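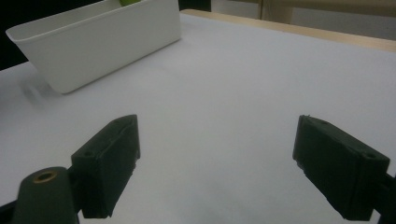
Fingers open over the table, white tub at upper left.

Honis Handling Group — Minutes, Thursday session
Start 9:10 a.m., small meeting room, Claditz site

1. Previous minutes
Accepted with one correction: the spare linkage order went to Mirnuvness, not to the Lukoševičius shop.

2. Finger slip, hand-held tool
The log for cycle 471 was read. The left finger shifted under load during a lift and the part dropped back into the tub. No injury. The operator stopped work and tagged the tool, as the procedure asks.

On inspection, one of the left finger's screws had backed out by 2 turns. The right finger was tight. The screws had last been checked 183 cycles earlier; the work card calls for a check every 64. Two checks were therefore missed. The card was kept in a drawer during that period and the shift sheet has no line for it.

3. Edge wear
Small chips and rough edges are present on both fingers. The meeting could not agree whether these come from printing or from use — no photos were taken when the set was new. Chips are not considered the cause of the slip. They remain a concern for soft parts, and loose fragments could end up in the tub.

Proposal to sand the edges was rejected until the gripping faces have been measured. Mirnuvness to be asked for the print settings of this batch.

4. Linkage
Play at the brass insert was measured on the left side and found within limits. Right side not measured, gauge out on loan. Carried over.

5. Actions
a) Screw check added to the shift sheet. Open.
b) Thread locker trial on one finger set, other set left dry for comparison. Open.
c) New fingers to be photographed before first use. Agreed, effective now.
d) Measure right linkage when the gauge is back. Open.
e) Tool stays tagged until (a) and (d) are closed.

6. Other business
The request for a second tub was deferred to the January budget.

Closed 9:55 a.m.

2 comments · 0 shares

Related items
Tool tagging procedure, revised
Lukoševičius shop: gauge loan list
Minutes, previous session
Claditz site: shift sheet template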